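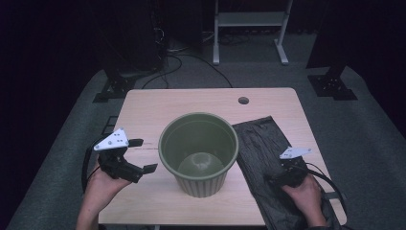
Soon-im Kong

Week 7 handout: reading a vendor's claims

Before Wednesday, go through the Akura brochure again with a pencil. We are looking at the Akura hand kit, a pair of hand-held grippers with tracking markers on top, sold with a license for the software that turns a person's motions into training data for a robot arm. The pitch is that anyone can "teach by doing" in an afternoon. I have my doubts, and I want you to have better ones than mine.

Start with the word "teach." A person holding two grippers still has a person's eyes, shoulders and common sense. If she drags a piece of cloth toward a bucket and it snags, she fixes it without thinking. What the kit saves is where the grippers went and what their cameras saw. Whether that is enough for an arm bolted to a bench is the whole question, and the brochure spends one sentence on it.

Next, the numbers. Akura says 300 demonstrations cover "a typical household task." Which task? Typical for whom? Arnel Sison's review, in your reader, points out that the success figure comes from 52 trials with the same few objects in the same spots. He is too polite about it, in my view.

Then the materials. Sales demos love blocks and cups, things that keep their shape.

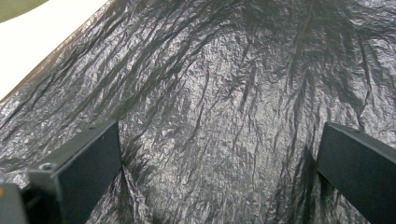
Thin plastic and cloth don't. They fold differently each time you pick them up, and a shiny surface looks different from every angle. So when a vendor lists "soft goods" under supported items, ask which ones, how many times, and who decided what counted as a success.

Cost: the Farquharson price sheet leaves out the yearly license. Put it back in before you compare anything with Merkesport. Nearly every group forgot this last term.

For class, bring one page:

One claim you believe, and why.
One claim you don't, with the test that would change your mind.
What you would ask Akura for in writing before paying.

Questions to me or Aileen Agbayani, before noon please.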